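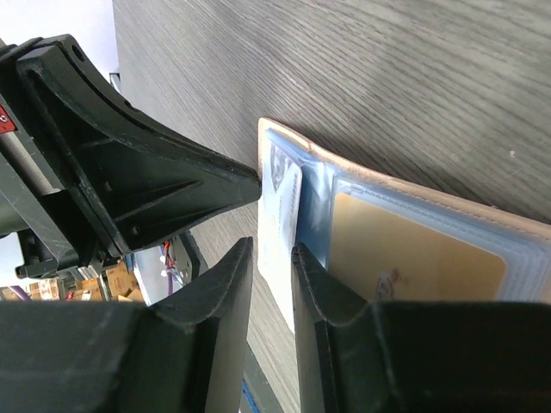

June 2026. Third session of robot club on the card task. Kai Kohlhase and I had the bench until six. The job is to get one card out of a holder and lay it on the table, and we score it over 40 tries. The white card already sticks out on the left, so we start with that one. The gold one sits in its sleeve and gives the fingers very little to hold. The holder is cream leather with stitching along the top, and I would have picked something stiffer.

We changed two things today. Closing speed went down, and the approach is lower by 2 mm. Kai typed the numbers and I kept the log. The log is at 115 tries now, counting September's.

Benoît Maillard wants a written plan before the Ludton meet. I said I would do the grip section. Kai has the wiring section and has not started.

Got home at seven. Need to buy more labels.

2 min read

Comments

brandside_t: Did you try it with the holder taped down?

Hung: We run 40 as well. See you at Ludton.

This site uses cookies. Accept / Manage settings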